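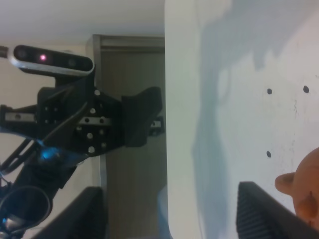
4.3 Refitting the filter lid

The lid of the Wernar rainwater filter is held by six bolts and seals on a single rubber ring. Uneven tightening is the usual cause of a weeping lid, so follow the order given in this section. The bolts form a ring around the centre of the lid, in the manner of the silver bolt heads on the round black hub between the angular plates. For the steps below, number them clockwise from 1 to 6, starting with the bolt nearest the inlet.

CAUTION: Close the inlet valve and open the bleed screw before loosening any bolt. The housing may hold pressure after the pump is off.

1. Wipe the groove with a clean, damp cloth. Remove all grit.
2. Check the rubber ring for flat spots and cracks. Replace it if in doubt (spare part Wuisan 14).
3. Apply a thin film of silicone grease to the ring. Do not use petroleum jelly.
4. Press the ring into the groove without stretching it.
5. Lower the lid with the arrow pointing to the outlet.
6. Fit a washer to each bolt and turn all six in by hand until they touch the lid.

NOTE: If a bolt binds by hand, back it out and start again. A crossed thread in the plastic body cannot be repaired.

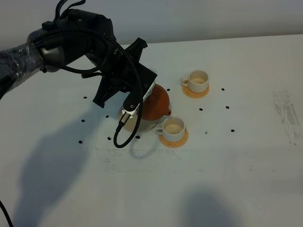
7. Set the torque wrench to 7 Nm. Tighten in the order 1, 4, 2, 5, 3, 6.
8. Set the wrench to 14 Nm and repeat the same order.
9. Close the bleed screw until one thread is showing — it is closed fully in step 11.
10. Open the inlet valve a quarter turn and let the housing fill.
11. When water runs from the bleed screw without bubbles, close the screw and open the valve fully.
12. Run the pump for 30 minutes, then check the joint with a dry paper towel.

If the towel picks up water, stop the pump, release the pressure and return to step 1. Do not tighten past 14 Nm to stop a leak.

Housings with the older Braltitz lid have coarser threads. On these, omit step 8 and leave the bolts at 7 Nm.

Retighten once after the first 500 hours of pump time — then only when the lid has been removed. Record the date in the service log at the back of this manual.

Section revised 31 Oct 2019, O. Langlois. Checked: R. Collet, Urnden.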